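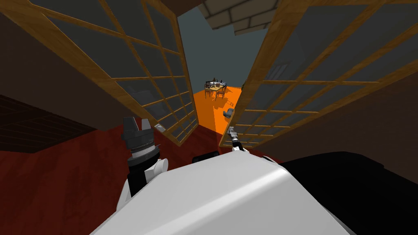

4.3 Recording door episodes in the simulator

Door tasks use the Tavenby scene pack. Finish the arm calibration in 4.2 before you start.

1. Open the scene list and choose a double-door layout.

2. Set the head view to Forward Low. Both grippers should stay visible while the arms are working near the doors.

3. Type a task line in plain words, such as "open both doors and go through". Use the same wording for every episode in the batch.

4. Press Record and wait for the tone. Leave the arms still until you hear it.

5. Move one arm at a time when close to a handle. The other can be held on the near side of the doorway.

6. Press Stop when the task is finished, then mark the episode Keep, Retry or Discard.

7. Press Reset. The furniture in the next room is moved to a new position each time - check that it has loaded before recording again.

Note: A full batch is 2000 episodes. Zullell saves after every eighth one, so a crash will cost you a few at most.

Note: Slow or clumsy episodes can be marked Keep if the task was completed. Use Retry when an arm passes through a door panel or the frame.

Caution: Do not change the head view part-way through a batch. The episodes will be rejected at upload.

If upload stops with error 1616, the task line is missing from one or more episodes. Send the batch number to Anjana Kumarasinghe or Junhao Kong and keep the local copy until they reply.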